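An open house with the arm in the next room

I got to the Owino building in Favville a good half hour before the doors opened, which meant I got to watch Faith Nyanda tape down extension cords while eating a bagel. She runs the open house every October. It started as a thing for the families of people who work there, and it has grown a little each year, and this time 907 people had signed up. "I keep saying we'll cap it," she told me, mouth half full. "Then somebody's kid writes a really sweet email and I don't."

If you've never been, Owino makes the software that lets a robot practice a job on a computer before it goes anywhere near a real part. So the visit is split in two. You spend 30 minutes in the front hall with the simulator up on a big screen, and then they walk you next door, where the real arm is bolted to its stand behind a yellow line. I went through with the ten o'clock group, and later I sat down with Faith and her colleague Mwajuma Langat in the break room (terrible chairs, very good tea).

I asked Faith why they start with the screen, when every person in line is obviously there for the arm. "Because the arm is slow!" she said, and laughed. "People come in expecting it to move like the movies. If they see it first, they think something's wrong. If they've watched it practice for a while, they get into it. They start rooting for it."

That was true of my group. A man in a Stombridge High jacket was giving the thing advice out loud by the end.

Mwajuma does the talking at the screen, and she's a natural at it, though she swears she isn't. She grew up in Stombridge, drove a delivery van for a couple of years, and came to Owino to answer the phones. "I was taking calls from people whose robot was stuck," she said. "And I'd have to say, okay, tell me what it sees. After a while I got curious about what it sees." She asked for a login, stayed late a lot, and now she builds the practice rooms herself.

The rooms were what I wanted to hear about. I'd expected them to be bare, like graph paper — and they have pictures on the walls! Mwajuma told me she furnishes each one a bit differently, changing the wall finish, the artwork and the colors. "If it only ever practices in one gray box, it gets very good at one gray box," she said. "Then you take it to Pernetti and they have a calendar on the wall and a window, and it has a bad morning." Pernetti packs dried pasta across the river and was the first outside shop to let them try things on a live line. I gather there were several bad mornings.

The view on the big screen comes from the robot's side, so you're looking out past its own two fingers, and the room swings and tips as the wrist turns. One girl near me tilted her head right over to follow it, and then so did her dad, and then I caught myself doing it too.

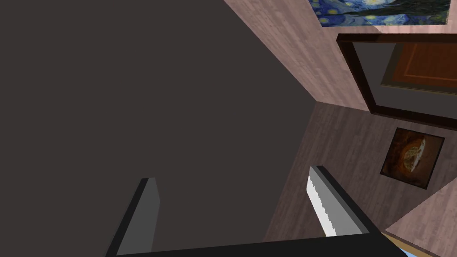

Langat would rather visitors got a little seasick than watched from a nice steady spot in the corner, and she said as much when I brought up all that tilting. The tidy outside view makes everything look easy, in her opinion, and then people wonder why the job takes so long to teach. Faith doesn't agree. She has been asking for a second screen with the outside view for two years, and the two of them went back and forth over it in front of me, quite cheerfully, until the tea was cold.

"My mother came last year," Faith said. "She watched for five minutes and asked me where the robot was."

"And you told her, and then she loved it," said Mwajuma.

"She loved the bagels."

Next door, the real arm was set up to move blocks from one tray to another, 53 of them for each group. It is slow, Faith's right about that. I found it sort of soothing. A boy asked whether it got bored, and Mwajuma took the question seriously and told him no, but she does, so she puts the radio on.

I asked them both what they'd change for next year. Faith wants the second screen, a bigger parking lot and groups of no more than 55. Mwajuma wants to let visitors pick the art for a practice room and then see the arm try its job in there. She already has a list going, mostly from the kids, and at last check it was nearly all horses.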